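Section 2. Preparing a Sorting Shift at a Vultia Two-Arm Station

This section applies to operators at the Clonmont site who previously sorted bottles by hand. At stations running Vultia, the arms handle the bottles. The operator sets the trays, reviews the simulated run, and decides when the station may start.

1. Sign in at the station panel and select the Okeke tray layout.
2. Confirm that the blue tray and the dark tray are in their assigned positions.
3. Open the simulated run and review the left arm's approach and carry before releasing the job.

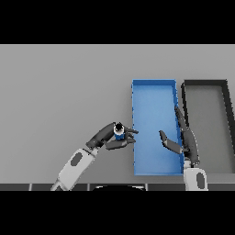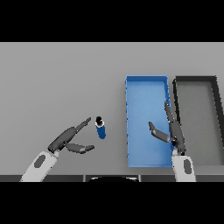 Who is responsible for the station while the arms are working?
The signed-in operator is responsible until the next operator signs in. Supervisors may not start or release a job on an operator's behalf.

4. Release the job. Remain within reach of the stop button for the first 26 bottles.
5. Enter any stop in the shift log, with the time and the tray in use.

CAUTION: Do not reach over the table while the station is live. Press stop and wait for the panel to show HOLD.

NOTE: A full batch is 333 bottles. Breaks are scheduled between batches and are the same length as under manual sorting.

NOTE: Operators moving from manual sorting complete 2 supervised shifts before working alone. Training requests go to the Testusby office by noon on Thursday.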